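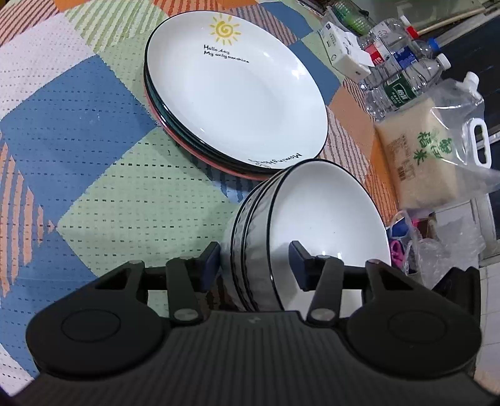

Quand faut-il fixer les règles de saisie d'un corpus de démonstrations réalisées à la pince manuelle ?

Avant le premier enregistrement, par écrit, et dans une version que les opérateurs ont lue et essayée sur quelques prises non conservées. Les règles ajoutées en cours de campagne restent possibles, à condition que chaque épisode porte le numéro de la version en vigueur au moment de la prise.

Groupe Miah, Wullirham
Mars 2025

3. Règles de collecte et de validation

Le protocole Tredico a été rédigé pour le projet Foment, qui porte sur la manipulation de vaisselle et de petits objets ménagers. Il s'applique aux démonstrations faites par un opérateur qui tient une pince à deux doigts équipée d'une caméra, sans bras robotisé. Le corpus retenu comprend 1 436 épisodes. La présente section décrit les règles dans l'ordre où elles interviennent : préparation du plan de travail, prise, contact, fin d'épisode, relecture.

3.1 Préparation du plan de travail

La première version du protocole demandait un fond uni et un plan débarrassé de tout objet étranger à la tâche. Cette exigence a été retirée en juillet. Les politiques apprises sur fond uni perdaient leurs repères dès qu'une nappe à motifs ou un emballage entrait dans le champ, et les opérateurs passaient plus de temps à ranger qu'à enregistrer. La règle actuelle distingue deux zones. Dans la zone de travail, seuls les objets de la tâche sont admis. Dans la zone voisine, les objets courants sont laissés en place, pourvu qu'ils ne gênent pas la trajectoire de la main et qu'ils ne bougent pas pendant l'épisode.

La figure 1 montre les deux zones au cours d'une prise. Les assiettes et les bols occupent la nappe ; les bouteilles, le paquet de riz et les sachets de plastique se trouvent sur le côté droit.

Figure 1. Saisie d'une pile de bols blancs couchés, emboîtés les uns dans les autres, à côté d'une pile d'assiettes. Le doigt gauche appuie sur le flanc de la pile, le doigt droit touche l'intérieur du bord du bol de devant.

Les sachets transparents posent un problème particulier. Leurs reflets changent avec la position de la caméra et peuvent perturber l'estimation du mouvement. Le protocole les tolère dans la zone voisine, mais demande qu'ils soient signalés dans la fiche d'épisode par la mention « surface réfléchissante ». La même mention sert pour les bouteilles en plastique clair et pour les couverts en métal.

Les textes imprimés sur les objets (marques, inscriptions décoratives, étiquettes) ne sont ni masqués ni floutés. En revanche, tout document comportant un nom, une adresse ou un numéro de téléphone doit être retiré du champ avant la prise. Une étiquette d'expédition restée sur un colis entraîne le rejet de l'épisode, même si elle n'est lisible que sur quelques images.

3.2 Prise et tenue de la pince

L'opérateur tient la pince par la poignée et garde l'autre main hors du champ, sauf dans les tâches à deux mains, qui relèvent d'une annexe séparée. Il commence doigts ouverts, au-dessus du plan, et reste immobile deux secondes. Cette pause sert au calage des signaux d'ouverture et d'image. Elle est courte, mais son absence a été la première cause de rejet au début de la campagne.

La durée d'un épisode ne dépasse pas 70 secondes. Au-delà, l'opérateur interrompt la prise et recommence. Nous n'avons pas cherché à fixer de durée minimale : une saisie simple peut être très brève sans être de mauvaise qualité.

La vitesse est laissée à l'appréciation de l'opérateur, avec une seule contrainte. La pince ne doit pas accélérer dans les derniers centimètres avant le contact. Pour la vaisselle, une approche lente limite les chocs et donne des images plus nettes des bords, dont dépend l'étiquetage ultérieur.

3.3 Contact avec les objets empilés

Les piles ont demandé plusieurs réécritures. Un bol isolé peut être pincé par le bord, un doigt dedans et un doigt dehors. Pour des bols emboîtés, le même geste est ambigu : selon l'écart des doigts, on peut entraîner un seul bol, plusieurs, ou la pile entière. Or l'image prise depuis la pince ne permet pas toujours de dire, au moment du contact, ce qui va suivre.

Le protocole impose donc que l'intention soit déclarée avant la prise, dans un champ à trois valeurs : un élément, plusieurs éléments, pile entière. La relecture compare ensuite l'intention au résultat. Un écart n'entraîne pas le rejet. L'épisode est conservé sous l'étiquette « résultat différent », utile à l'apprentissage de la détection d'échec, et il est exclu du jeu servant à l'imitation directe.

Trois autres prescriptions concernent les piles :

Les patins des doigts doivent être les seules parties de la pince en contact avec l'objet. Un appui de la traverse ou d'une vis sur la vaisselle invalide la prise.

Une pile voisine peut être frôlée, mais non déplacée. Si elle glisse, l'épisode est étiqueté « perturbation » et la disposition est refaite avant la prise suivante.

Une pile couchée est admise. Elle est décrite comme telle dans la fiche, avec l'orientation de l'ouverture par rapport à l'opérateur.

Cette dernière prescription a fait l'objet de désaccords entre relecteurs, certains considérant comme couchée une pile simplement inclinée. La version en vigueur retient le contact du flanc avec le support comme critère. Les cas intermédiaires sont notés « inclinée » et ne sont pas départagés davantage.

3.4 Fin d'épisode

L'épisode se termine lorsque l'objet est posé, que les doigts sont ouverts et que la pince s'est écartée du support. Il ne suffit pas que l'objet soit stable entre les doigts. Les prises arrêtées avant la dépose sont classées comme partielles et stockées à part, dans la limite de 600 fichiers par tâche ; les plus anciennes sont supprimées ensuite.

En cas de chute ou de casse, l'opérateur arrête l'enregistrement, pose la pince et nettoie le plan avant toute autre action. Les débris de céramique endommagent les patins et laissent des rayures qui modifient l'adhérence. Les patins sont remplacés après tout incident de ce type, puis la pince est réétalonnée. Le remplacement est inscrit au registre du matériel avec le numéro du premier épisode concerné.

3.5 Relecture

Chaque épisode est relu par deux personnes, dont aucune n'a tenu la pince. La grille comporte 21 points, répartis entre la qualité de l'image, la conformité du geste et la cohérence de la fiche. Les points relatifs aux données personnelles sont éliminatoires. Les autres donnent lieu à une correction de la fiche ou à un changement de catégorie.

Lorsque les deux relectures divergent, l'épisode est revu en commun. Si la divergence persiste, il est gardé avec les deux avis. Nous avons préféré cette solution à un arbitrage par un tiers, qui aurait donné au corpus une homogénéité que les images n'ont pas.

Les relecteurs n'ont pas accès aux performances des politiques entraînées. Cette séparation a été introduite après avoir constaté que des épisodes jugés gênants pour l'apprentissage étaient plus souvent déclarés non conformes, alors que leur geste respectait la lettre du protocole.

3.6 Portée et limites

Les règles ci-dessus ont été établies pour des objets rigides, légers et tenus à une seule main. Elles ne couvrent pas les récipients pleins, les lames ni les appareils sous tension. Pour les objets souples, la notion de contact par les seuls patins est difficile à vérifier, le tissu ou le film plastique venant s'enrouler autour des doigts ; une version adaptée est en cours de rédaction.

Le protocole ne remplace pas non plus une analyse des risques du robot sur lequel la politique sera exécutée. Un geste sûr lorsqu'il est fait à la main peut cesser de l'être avec un bras motorisé, dont la force et le volume balayé sont différents. Le passage au robot fait l'objet de la section 5.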